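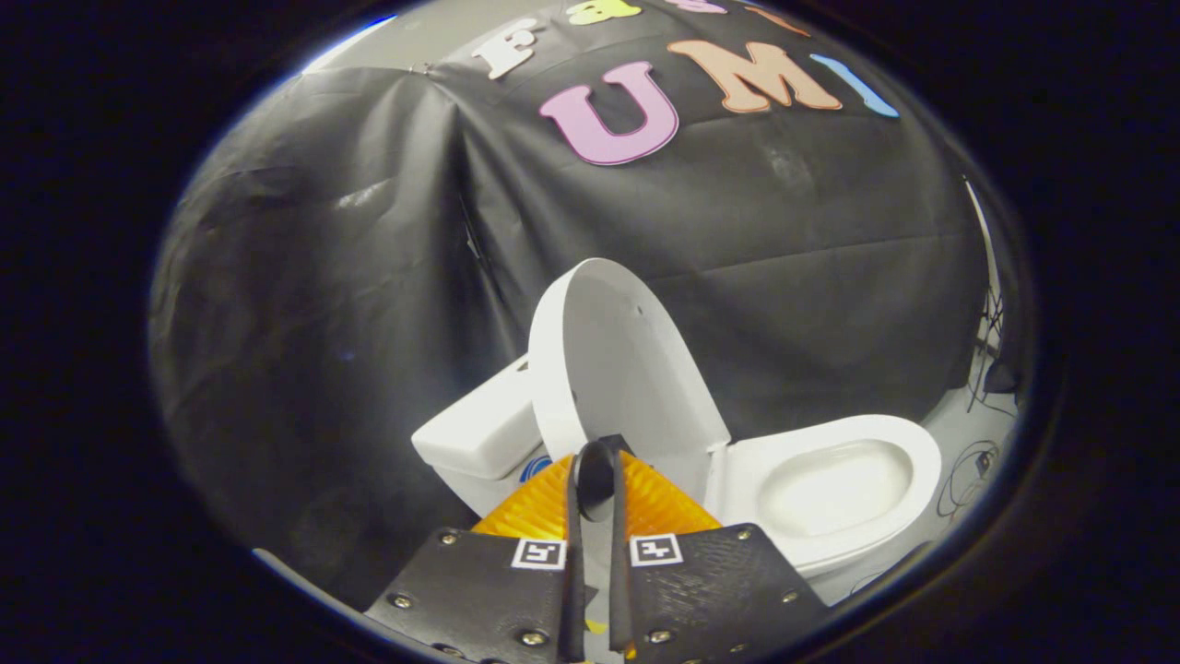 4.3 Setting up the toilet lid task

Read this section before the first trial of the day. It applies to the Gallila hand-held gripper and to the Wuren arm when fitted with the same fingers. The task is one of the household set listed in section 4.1. It tests whether the machine can raise and lower a hinged lid without shifting the toilet or striking the tank.

Revision: 29 Nov 2018

Before you start

1. Stand the toilet on a flat floor in front of the black cloth. Turn it side-on, so that the tank is to one side of the bowl and the lid hinge can be reached from the front.

2. Check that the cloth hangs freely. Creases are acceptable. Light showing through a hole is not.

3. Move loose cables out of the path of the operator's feet and, for arm trials, out of the swing of the elbow joint.

4. Raise and lower the lid by hand. It must stay upright when released. If it drops, tighten the hinge before going on.

CAUTION: Do not pour water into the bowl. The arm is not sealed below the wrist.

Recording by hand

5. Hold the gripper level and bring the soft fingers up to the lid with the tips closed. Both square markers on the gripper plates must stay in view of the camera throughout.

6. Open the fingers, take the rim of the lid between them and close until the tips bend slightly. Further squeezing gives no more grip and wears the strips.

7. Lower the lid until it rests on the seat. Release, draw back 40 cm and stop recording.

8. Repeat from the lowered position, lifting this time. Record 20 runs in each direction before changing operator.

Note: Keep the speed steady. A run in which the operator pauses to think is of little use for training and should be deleted at once – it is much harder to find later.

Running the arm

9. Load the model trained on the recordings. Set the speed limit to the lowest value for the first run.

10. Stand clear and start the run from the console. Keep one hand on the stop button.

11. Mark the run as passed only if the lid reaches its end position and the toilet has not moved on the floor. A lid that falls shut under its own weight is a fail, even though it ends up closed.

What to expect

In the June trials at Skaltside the arm made 479 attempts and passed 266. Most failures came when lifting from the closed position, where the gap under the rim is narrow and the fingers tended to slide over the top. Lowering was far more reliable.

These figures should be read with care. The task covers the lid alone. It does not include the seat, the flush or any cleaning, and a pass here says nothing about a bathroom with a wall on each side and a mat on the floor. At present the system can do one small part of the chore, at a slow pace, with a person standing by. Do not describe it to visitors as a cleaning robot.

If the pass rate drops suddenly

– Check the screws on both gripper plates. A loose plate shifts its marker and upsets the reading of finger width.

– Look for splits in the ribbed bellows. Replace with the Rallis spare kit, following section 6.2.

– Wipe the lens with a dry cloth.

– Confirm that the toilet has been put back on its floor position after the last run.

If none of these helps, record a fresh set by hand and retrain before making any change to the arm settings.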